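# Card filing

**Card filing** is the old and still rather lovable practice of keeping information on loose cards of one size, which can be shuffled, added to, pulled out and put back in a new order whenever the need arises. It was once found in nearly every library, doctor's office, parts counter and church basement, and a good many households kept one for recipes or Christmas addresses. Although most of its work has since passed to computers, it is still used by people who like to think with their hands, and there are more of them than you might suppose.

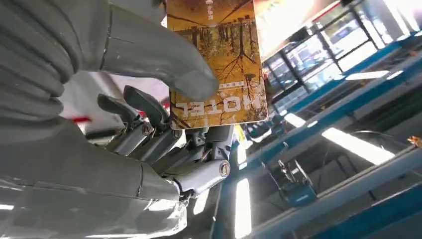

*A yellow-orange card held upright.*

## Background

Before cards came into wide use, lists were mostly kept in bound books. A bound book is a fine thing, but it is a stubborn one: once the page for the letter M is full, the next M has to go somewhere else, with a note in the margin sending the reader off to find it. People who kept long lists got around this in all sorts of ways, leaving blank pages, pasting in slips, or copying the whole book over every few years, which must have been a dreary way to spend a winter.

Loose slips solved the problem so neatly that scholars took to them well before libraries did. A slip could be written in a moment, set aside and sorted later. The trouble was that slips of thin paper curled, tore and blew about when somebody opened a window. Stiffer stock, cut to a standard size, turned a handy habit into something an office could depend on, and by the early twentieth century whole rooms were given over to cabinets of small drawers.

## Materials

A filing card is made of heavy paper, stiff enough to stand on its edge in a drawer without slumping. In the United States the familiar sizes are three by five inches, four by six and five by eight, the smallest being the one most people picture when they hear the words "index card." Ruled cards usually have a colored line across the top for the heading and paler lines beneath it for everything else.

Color has always been part of the fun. White or cream is the usual choice for ordinary entries, while brighter cards may mark anything that needs attention, such as an overdue account or a book sent out for mending. There has never been a general rule about which color means what, and anyone taking over an old file would do well to look for a key, often taped inside the lid or written on the very first card.

Guide cards stand a little taller than the rest, or have a tab that does, and carry the letters or subjects that divide the drawer. In larger cabinets a metal rod runs through a hole near the bottom of every card, so that a dropped drawer is a nuisance and no worse.

## Arrangement

The simplest order is alphabetical, and for names or recipes it is usually all that is wanted. Even so, it raises questions that have kept filing clerks talking happily for generations. Does "Mc" go with "Mac"? Is "New York" filed before "Newark"? Two respectable schools exist on the second point, known as *word by word* and *letter by letter*, and either will do nicely as long as the whole file sticks to it.

Subject files take more thought, as one card may belong in several places. The usual remedy is the cross-reference, a card that says "see" or "see also" and sends the reader along to another heading. A well-kept file has plenty of these, and they are often the most interesting cards in the drawer, showing as they do how the keeper's mind moved from one thing to the next.

Some files are arranged by date. The best known is the *tickler file*, with a divider for each day of the month and another for each month of the year. A card is dropped behind the day on which it will be needed and then, with luck, quite forgotten until that morning comes.

## The Dorkura drawers

A well-loved example of a private file is the one kept by Vasco Neves, a seed grower in the hill town of Dorkura, who wrote a card for every variety he planted. His file grew to 1,267 cards in 32 drawers, covering 41 years of gardens, and it is still consulted by growers in the nearby valley of Mosquera. The entries are brief and now and then a little cross. One, for a runner bean, is dated 4th April and reads in full: "Too early again."

Neves filed by the bed in which a thing was grown, then by its common name, and kept his failures in with everything else.

## Present use

Libraries have for the most part moved their catalogs to computers, and their oak cabinets have gone on to hold buttons, tea and fishing flies. Cards themselves remain easy to buy. Writers lay them out on the floor to plan a book, students use them for vocabulary, and cooks go on passing down recipe boxes, stains and all.

## See also

- Commonplace book
- Library catalog
- Recipe box
- Tickler file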